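Search this site Go

What do I do with a corner that keeps collecting stuff?

Asked by Ningsih Pelupessy, January 21, 2020

Our work space has a nice shiny floor, a big window, and one wall that everything drifts toward. Currently: a pedestal fan, a cardboard box, a trash bin with a yellow lid, water jugs, a flattened carton and a plastic storage bin. I tidy, I turn my back, it returns.
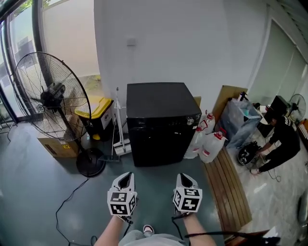
I have a budget of 447 dollars and would like to spend very little of it. Shelves? A curtain? Moving to another town?

2 answers

Zulkifli Santoso
Start with the cardboard. A flattened carton leaning on a wall is a carton waiting for friends. Recycle it, then empty the box by the fan and recycle that too. The jugs want a low rack – I have the Kakberg, which holds 5 and wobbles only when looked at. Hang the mop or dustpan on a hook. Fan cord goes along the wall, please, before somebody meets it with a foot. Leave the black cabinet where it is and don't put anything on top. You will want to. Don't.

hesarow_fan
we got a Bakilana shelf for ours in April and now we have a shelf full of stuff and also stuff in front of the shelf. looks ok if you stand by the door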